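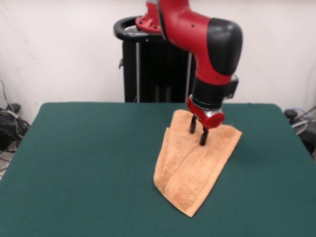
Deltberg, May 31, 2024 - Jusis, the linen hire and laundry company, has set out its plans for buying its first robotic arms, and would like to share them with the hotels, guest houses and care homes whose towels pass through its doors. The plan allows for two arms at the Deltberg laundry, with a decision on a third to be left until the first pair have been at work through a full summer season.

The purchase has been a long time in the talking. Towels are awkward things to budget for, as anyone who has run a laundry will know - they come out of the dryer in heaps, no two lying the same way, and a machine that copes nicely with flat sheets may make very little of them. Jusis therefore asked its equipment partner, Kasten, to base the trials on ordinary terry towels, handled on a felt-covered table, and to put a price on everything that goes with an arm as well as the arm itself. Tables, grippers, spare fingers, cabling, floor space and staff training all have their own lines in the budget, and so does a sum for the things we haven't thought of yet.

The work carries the project name Wedance, chosen by the Deltberg folding team in April, and it has stuck. Under the plan, Wedance will begin with a trial load of 200 towels a day, kept apart from customer orders until the folding team is happy with the results. Roughly 40 per cent of the money is set aside for training and upkeep, a larger share than we first had in mind, after long and very helpful talks with laundries that had bought machinery in a hurry and wished they had kept a little back.

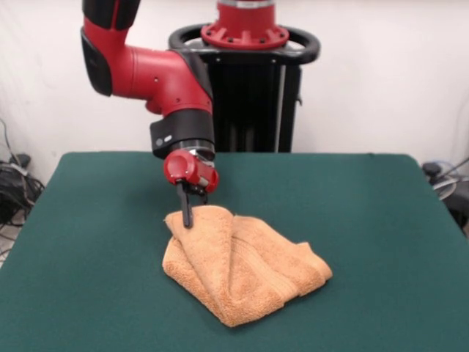 Kasten said it would sooner see a customer buy two arms and look after them well than buy a whole row and run short of money for spare parts by the winter, and that it had advised Jusis to lease the tables for the first year while the layout of the room is still being settled.

Jusis expects to place its order once the quotes have been compared, and will write to customers before any of their own linen is included. Collection days and prices stay as they are, and no jobs at Deltberg will be lost through the purchase. Members of the folding team will be offered paid training on the new equipment, with places for everyone who would like one.

Customers with questions about Wedance are very welcome to ask their usual driver for a copy of the plan, or to ring the Deltberg office during working hours.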